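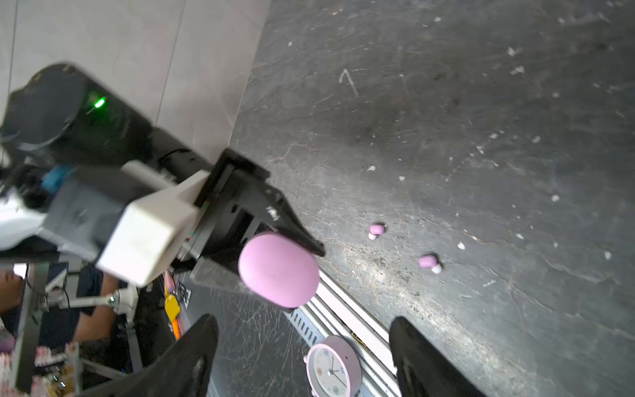
Left arm closed on the rounded pink piece, seen from the right wrist camera.

Two-arm cell: left gripper drifts between Saturday and Monday
Workcell Upkeep board, started September 26, 2021

railfeed_87
I look after a two-arm tabletop cell at Sellum. Both arms bolt to one aluminum rail at the front and share the floor between them. Grippers are the stock black two-finger type with the white camera bracket on top. The job is pick, hand over, put down, with small household stuff.

Trouble is the left gripper. I zero it Saturday night, power down, and on Monday the closed position is off by 6 counts. Right arm holds its zero fine. Same firmware, same power supply. I have re-zeroed it every week since July and I'd like to stop.

coldstart
What do you zero against? Fingers touching each other or a gauge block?

railfeed_87
Fingers touching, no block. Close at low current, wait two seconds, write the value.

tansy_b
There's your problem. If the finger pads have any give you are zeroing against the pads. Use a steel block and subtract.

coldstart
Don't agree. Soft pads would show up on both arms and he says the right one holds. I'd look at the screws that hold the fingers to the slides. Ours at the Drosville shop backed out a hair at a time and it looked just like this. Mark them with a paint pen and check after a week.

railfeed_87
Screws were my first guess. Paint marks have been on for two weeks and none have moved. Cable next, I suppose. On the left arm it loops out from the side
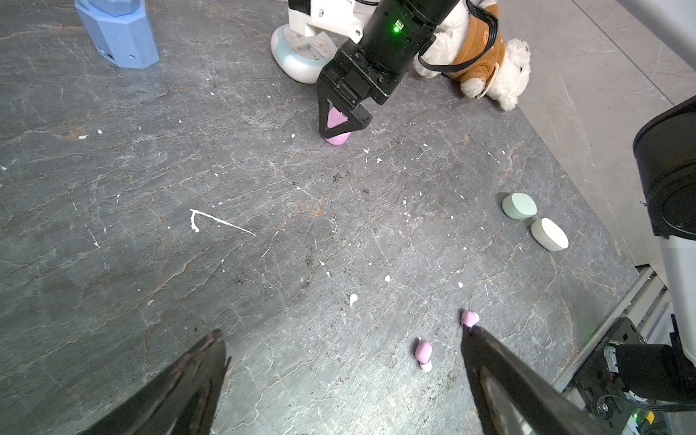

and I want enough slack there that it never pulls at full wrist roll. I added a little in July and it made no difference to the zero, so I don't believe the cable is it either. Might still redo the ties.

weladeo_user
We have the Weladeo controller on a similar setup. It saves the zero on shutdown only if you stop the arms first. Cut the power with torque on and it keeps the old value. Which order do you do it in?

railfeed_87
Power strip. Both arms at once.

weladeo_user
Then try it my way before you take anything apart. Park, torque off, wait for the save, then the strip.

tansy_b
That still doesn't explain one arm and not the other.

weladeo_user
It can, if the left one is last in the save order. Pull the log and see. On ours the lines to look for start with the joint number.

railfeed_87
Log is 1,754 lines. Left gripper write is the last one, and on three of the last four shutdowns it isn't there at all. So I think weladeo_user has it. I'll still buy a block. 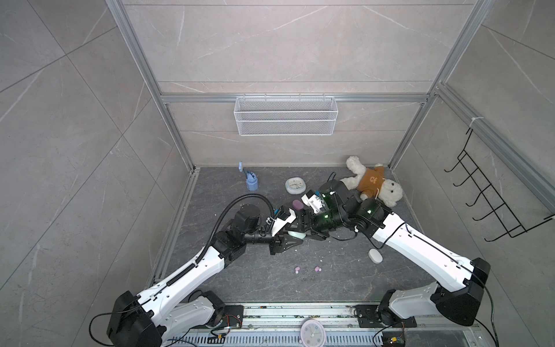 Overhead view, both grippers near the middle of the floor.

coldstart
Fair enough, I was wrong about the screws. I'd leave the paint marks on anyway. How many cycles on those fingers?

railfeed_87
159 since I swapped them. Yadav pads, the thin ones.

tansy_b
Get the block. Even with the save fixed you are one worn pad away from the same thread again.

railfeed_87
Ordered. I'll post Monday's reading after a proper shutdown tonight.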